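Ticket 1035 — Creek gauge readings missing / wrong on the Flurkarham public dashboard
Status: open (reopened twice)
Raised by: Parvaneh Ebrahimi, Flurkarham catchment monitoring
Assigned to: Mojtaba Bahrami
Component: Stametti turbidity logger, upload script

Parvaneh Ebrahimi, 8:40 am
The dashboard shows turbidity at the lower weir as a flat 204 NTU since early June. The creek is running clear. I've stood next to it. Schools use this page for their water watch project and one teacher has already asked whether there's been a spill. Please fix it or take the graph down.

Mojtaba Bahrami, 9:25 am
Restarted the upload service. Values are coming through again. Closing.

Parvaneh Ebrahimi, 9:50 am
Reopening. Values are coming through, yes, and they're all 204. A restart was never going to change that.

Mojtaba Bahrami, 11:10 am
Pulled the raw file off the logger. It holds 663 rows for the period and they do vary, mostly in the low teens. So the sensor looks fine and the fault is on our side, between the file and the database. Stametti support suggests a firmware update.

Juraj Lukáč, 11:30 am
Stametti support suggests a firmware update for everything. If the raw file is good, what would new firmware do? I'd leave the logger alone until someone can explain how it would help.

Mojtaba Bahrami, 1:15 pm
Fair enough. The import script reads column 2 for turbidity. After the May service visit the logger started writing an extra status column, so column 2 is now the status code. 204 is the code for "wiper parked". Changed the script to match on the header name. Test import looks right. Closing again.

Parvaneh Ebrahimi, 2:05 pm
Reopening. The new readings are believable. The old ones are still up there as a nice straight line, and the monthly average is built on them. I'm not putting that in a report to the council.

Esmaeil Mazandarani, 2:40 pm
I can re-import the June file tonight, but the dashboard caches averages and I don't trust the "rebuild" button. Last time it said "complete" and had done nothing at all. Will check a handful of rows by hand afterwards. 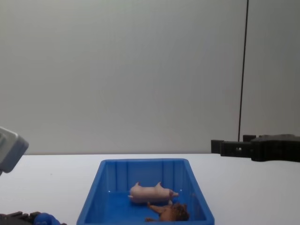
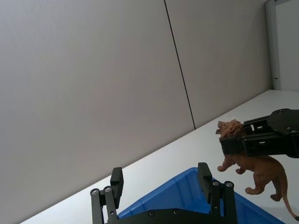 Juraj Lukáč, 3:00 pm
Back to the averages — can we please keep a copy of the table before anyone rebuilds anything? The Hashemi site lost its whole autumn that way and we only got it back from Parviz's spreadsheet.

Parviz Salehi, 3:20 pm
Which I no longer keep, so don't count on it. Copy taken, it's in the usual folder.

Esmaeil Mazandarani, 7:55 pm
Re-import done. Rebuild reported "complete". Average unchanged. Cleared the cache by hand and ran it again, and now it moves. Five rows compared against the raw file, all match.

Parvaneh Ebrahimi, 8:30 pm
Better. I want to see it survive a proper rain before this gets closed. Has anyone looked at whether the upper weir has the same extra column? It had the same service visit.

Mojtaba Bahrami, 8:45 pm
Not yet. Will pull that file in the morning. Leaving open.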